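Notebook, room turnover cell, Skikstead site
29 February 2020
Entry by Josefina Garrido

Carried over from the last entry: the pedestal height question, the lost-item step, and what to tell the night crew about the new rota. Jacobus Modise was in for the first half and read most of this before I filed it. His corrections are in.

Pedestal height. Settled. We keep it level with the top of the mattress, or as near as the bed type allows. Lower than that and the elbow comes too close to the bed on the way over. Higher and the wrist has to fold under itself to get down to the sheet. Bolteneo's drawing still shows the old height, so anyone ordering parts should work from our sheet until they send a new one.

Lost-item step. This is the part of the job people have the most opinions about. At Skikstead the attendant strips the bed, and anything the guest left on it or in it goes into a tray with the room number. It is quick work and it is also where most complaints come from: a phone rolled up in a sheet and sent down to the laundry, a charger in the wrong tray. Last year's log has 19 phones that went down the chute. The plan is for the arm to clear the mattress before the attendant touches the linen, with the attendant in the next room finishing the bathroom.

We run it in the simulator first, as before. The Bravo build has the small bedroom with the green wall, and I set the mattress up with one flat item and one standing item. Flat and standing need different approaches. A cell phone lying on a sheet gives the fingers very little to close on, and the safe way is to come in along the short side and press the sheet down slightly. A handset standing on its end is easy to close on and easy to knock over, and the antenna is the first thing the fingers meet if the approach is straight down. Jacobus wants a side approach for anything taller than it is wide. Agreed. I changed the rule and left the old one commented out.

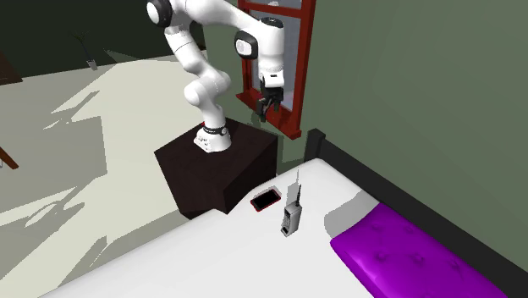
Start pose stays high, with the fingers open and pointing down, well clear of the mattress. Attendants who tried the mock-up told us they did not like walking in and finding the arm stretched across the bed. They could not tell if it was finished or stuck. With the high pose they read it as parked. We had not thought of that as a safety matter, but Jacobus has added it to the door checklist: arm high, fingers clear, light on the panel, then go in.

Sunlight. The shadows in the Bravo room are strong on purpose. In the older build everything was lit flat and the item finder looked better than it is. Hard shadows on a white sheet get picked up as edges. I have put the threshold up one notch and will rerun the 400 trials overnight. If it starts missing dark items I will put it back and deal with shadows some other way.

Pillows. Out of scope for now. The arm does not lift a pillow or look under one. The attendant does that by hand, and the step card has to say so in plain words. The draft said "residual inspection", and two people asked me what it meant. Changed to "lift pillow, check under it."

Rota. I met with the day crew. Main points, as close to their words as I could write:

They want to know who signs for an item when the arm puts it in the tray. At present the attendant signs. If the arm moves it and the attendant signs, the attendant is answering for something they did not see. I think they are right. Proposal is that the tray record carries the time and the room, and the attendant signs only for the check under the pillow and the floor. Needs to go to Skevton, who own the tray software.

They want the room time looked at again. The target sheet takes seven minutes off each room from the first day. Clearing the mattress by hand never took seven minutes, and most of what is left is the heavy part: linen, bathroom, floor. If the light part goes to the arm and the count of rooms goes up, they do more lifting per shift than they do now. One of the older attendants said the small jobs are where she gets her breath back. I wrote that down and read it out to the planning side. No answer yet.

Night crew was not at the meeting. I have asked to come in for their handover and say the same things in the same order, so the two crews don't hear different versions.

Training. Four of the day crew have asked to learn the reset and recovery steps. There is a grade attached to it on the maintenance side but not on the housekeeping side, so at the moment they would be doing maintenance work on attendant pay. Jacobus has raised this – it is not ours to decide, but we should not start the training until it is decided.

Small things:

Room 502 is the mock-up room through the end of the trial. Keys are with the front desk, not in our drawer.

The wrist guard on the real arm rubs on the cable tie. Moved the tie. Check again after the next long run.

The red stop by the door is too high for two of the attendants to reach without stretching. Asked for it to be moved down before anyone works in there alone.

File names: please put the build name first. I spent a long time this morning comparing a Bravo run with one that was from the old build.

Next: overnight trials with the new threshold, side approach on the standing item, note to Skevton on the tray record, night crew handover. Jacobus has the stop button and the Bolteneo drawing.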